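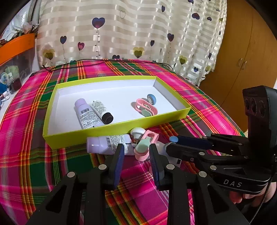 4. Setting Up Your Dustano Steam Iron

4.1 Before first use

1. Remove all stickers and the plastic film from the soleplate.
2. Unwind the cord fully and check it for cuts or kinks.
3. Set the dial to MIN and the steam lever to OFF.
4. Place the iron on its heel rest, on a firm, level ironing board.

CAUTION: Do not iron on a bed, sofa or carpet. Soft surfaces hold heat and the iron can tip over.

4.2 Filling the tank

1. Unplug the iron.
2. Open the filler cap and pour in tap water up to the MAX line. Use the cup supplied.
3. Close the cap until it clicks.

Note: In hard-water areas, mix tap water and distilled water in equal parts. Do not add starch, perfume or vinegar – these leave deposits in the steam chamber and are not covered by the warranty.

4.3 First heating

1. Plug in the iron and turn the dial to MAX. The lamp comes on.
2. Wait until the lamp goes out. This takes up to 3 minutes.
3. Hold the iron level over the sink and move the steam lever to ON. Let it steam for 2 minutes.
4. Iron an old cotton towel before you start on clothes.

A faint smell and a few white flecks are normal the first time. If flecks still appear after the second tank, run the self-clean cycle (section 6).

CAUTION: Steam comes out of the front of the soleplate as well as the center. Keep your free hand behind the iron.

4.4 Choosing a temperature

One dot: acrylic, nylon, acetate
Two dots: wool, silk, polyester
Three dots: cotton, linen

Sort the laundry first and begin with the one-dot items. The iron heats up faster than it cools down. For mixed fabrics, go by the most delicate fiber on the label. Steam works only at two dots and above – at lower settings, water may drip from the soleplate.

4.5 Putting the iron away

Unplug, empty the tank and let the iron cool on its heel for 37 minutes before winding the cord.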